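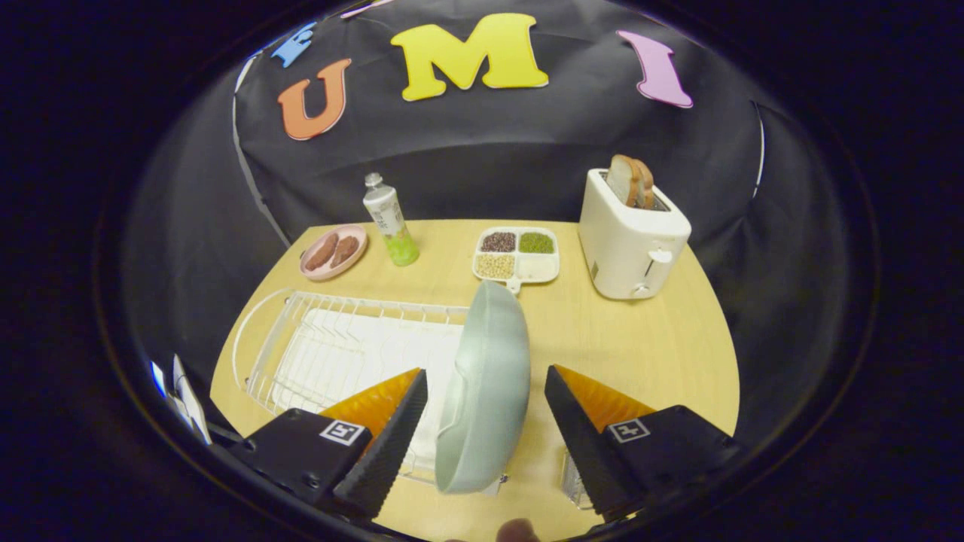
*Green plate in the gripper, with the wire rack on the table below it.*

10/11/2024

These pictures go with the equipment plan for the Wutanitz bench. The plan covers hand-held grippers, spare finger pads and the kitchen items on the table. It doesn't cover a robot arm. That is a separate request and will go in once the grippers have been in regular use.

## Grippers and pads

We have asked for 2 more grippers of the same pattern, so that recording can go on while one is being repaired. Suselix and Soylu have both quoted. Soylu is cheaper on the body, but the screws and mounting blocks are its own sizes, and we would have to keep a second set of spares.

Plates are held by the edge between the orange pads, and pads are what we expect to replace most often. The budget line for them is £159, up from £96 in the September draft.

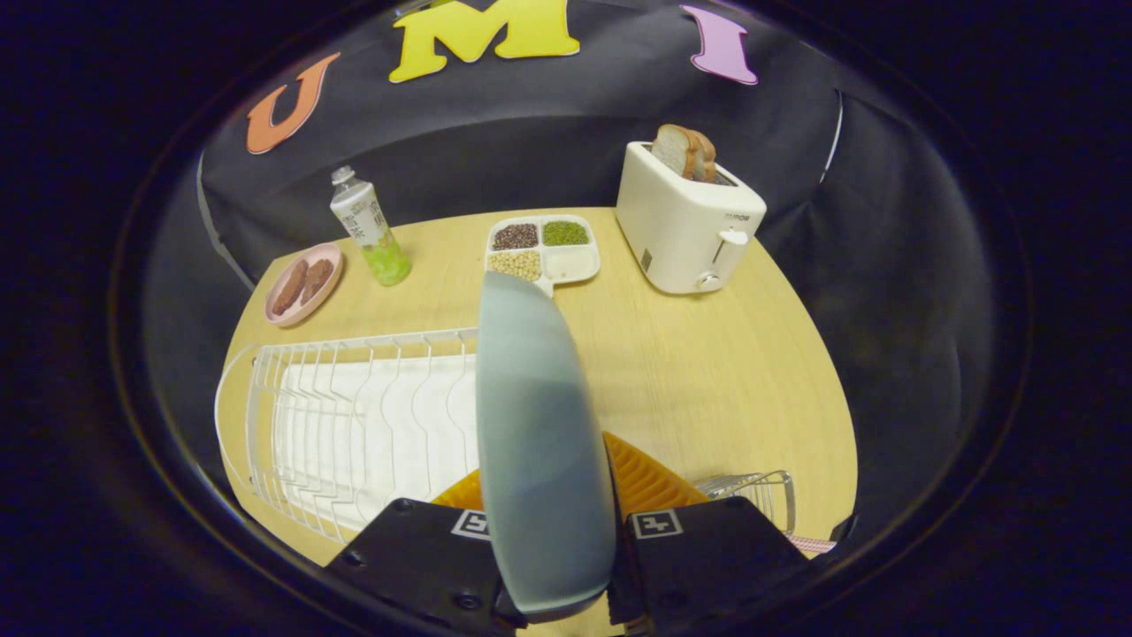

The increase pays for a full change of pads on every gripper plus one set on the shelf. Nutel can supply them in nine working days - longer than we would like, so the first order should go in with the grippers and not after them.

Markers are printed in-house and have no line of their own. One goes on each finger, and the sheet needs reprinting if the finger size changes.

A plate held upright over the white wire rack:
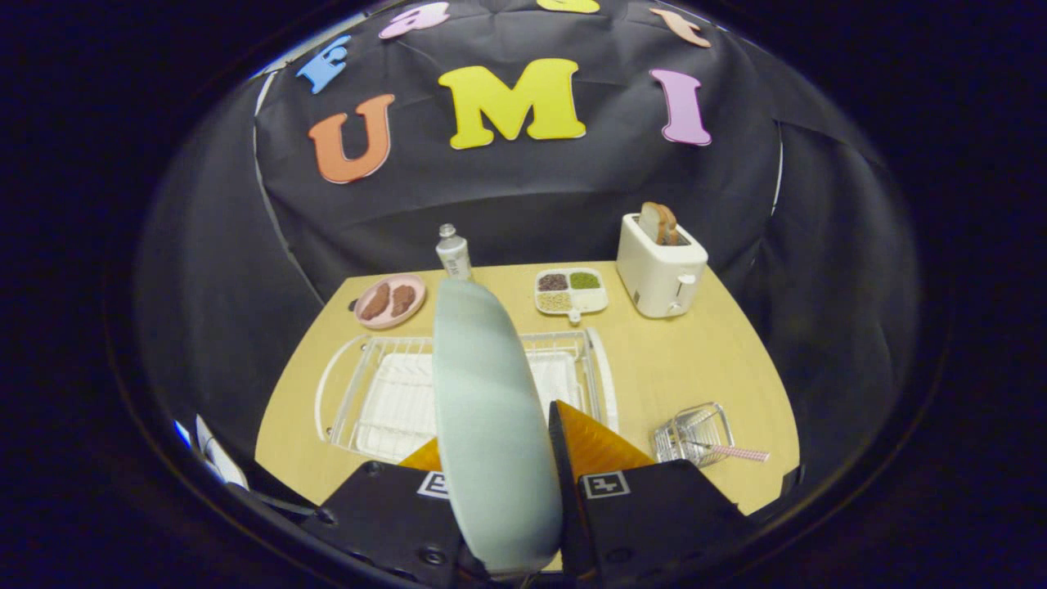 ## Table and props

The table and the black backdrop stay as they are. Most of the props are ordinary kitchen things and can be bought locally out of petty cash. Please keep the receipts together by month.

Racks are the exception. We want a second one identical to the first, because a change in wire spacing means recording the plate task again. If the same model can't be found, ask before buying a substitute. 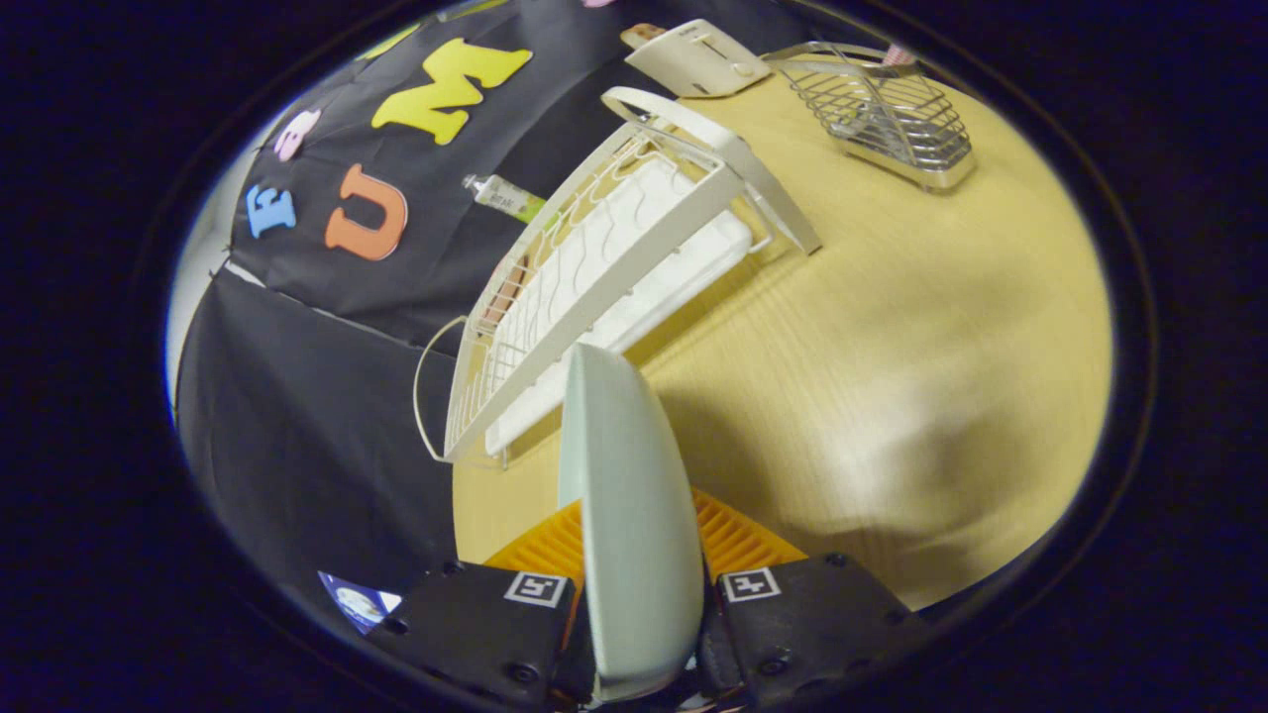
Storage has been left out of the total. A lidded crate for the props and a padded case for each gripper would be enough for now, and both can wait until the next round. Delivery is included in the Suselix quote but is extra with Soylu - check this before comparing the two.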